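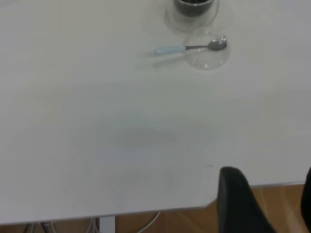

Leave the coffee spoon on the table

In my office in Otmont we had a discussion about spoons. A colleague wants to put the coffee spoon in the drawer, because a clean table looks better. I don't agree. I make coffee there 14 times in a week, and I think the spoon should live beside the beans.

A scale is more exact, I know it. But for one mug in the morning, a spoon is enough for me. My hand has learned the amount, and I don't need to read a number before eight o'clock. 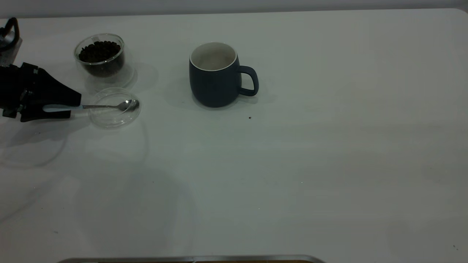 Sang Phí wrote to me that a spoon lying outside collects dust, and that 16 people touching it is worse than an open drawer. He would keep only the beans on the table, with the lid closed.

I accept the part about the lid. I forget it too often myself, and beans lose their smell. 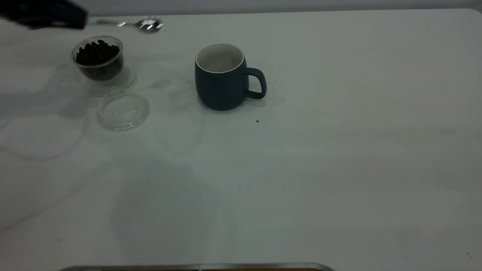

Still, a tool which is hidden is used less. When the spoon was in the drawer, people poured directly into the grinder, and the coffee was different every Tuesday. I prefer to wash one spoon.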